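The Corner Table Report
Notes for people who sleep in hotels more than they'd like
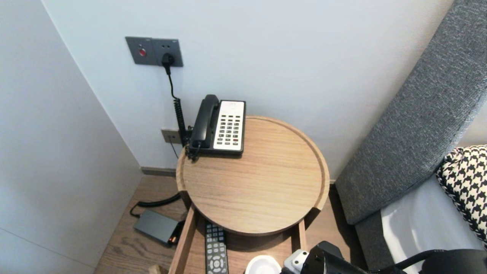 One small table, many jobs

Every hotel room has a corner where the designer ran out of ideas and put a little round table. I have come to believe you can learn most of what you need to know about a place from that corner, and after two nights at the Stindside I have a new favorite.

The table has a light oak-colored top with a raised rim, so it's really a tray with ambitions. I approve of the rim. I have lost a pen, an earplug and most of a granola bar down the back of rimless hotel tables, and I'm told they're all still there.

On top sits the telephone, a proper landline with a coiled cord, black handset, white keypad. I hadn't used a room phone in so long that I cleared my throat before picking it up, like I was about to address a shareholders' meeting. I asked for another pillow. Lamduan Yensuk at the front desk told me I was the first call of her shift, and the pillow arrived before I'd finished untangling my elbow from the cord. Ten out of ten, would phone again.

The red button

On the wall above the phone is a dark gray plate with a socket on one side and a round red button on the other. I did not press the button. I want that on the record, having stayed in the same room as it for two nights with very little on television. I asked at checkout what it does and then a tour group came in behind me, so we will all have to live with the mystery until my next visit.

My advice to hotels in general is to label anything red. My advice to guests is to plug in your charger with the lights on.

Where the cords go

Readers who have been with us since the Patwary Lodge issue will remember my complaint about the single outlet behind the wardrobe. (A reader wrote in to say she'd found a second one, inside the wardrobe. Thank you, I think.) The Stindside corner does better. There's the socket up on the wall, and a smaller beige plate lower down, just behind the table's left edge. The trouble is that both were spoken for, and there's a fair amount of black cord down there already, some of it belonging to the phone and some of it with business of its own.

The charging box ended up on the floor beside the table, with a cable curling off toward the wall. Fine by day. At 3 a.m. on the way to the bathroom you'll want to remember which side of the table it's on. It's the left. I can now find it with either foot.

The lower shelf

Full marks for having one. The TV remote lives there, which means it isn't in the bed, under the bed or in the drawer with the laundry form. I put it back every time I used it, something I have never once done at home.

There's a round white dish on the shelf too, or possibly a very confident coaster. I used it for coins and my room key, and then spent a while on the second morning looking for my room key.

Next month

We're off to Stumaseck in April, where the inn promises "a writing desk in most rooms." I have requested a room on the "most" side. If you've stayed there, tell me whether the desk comes with a chair, and keep it under 500 words this time, please. You know who you are.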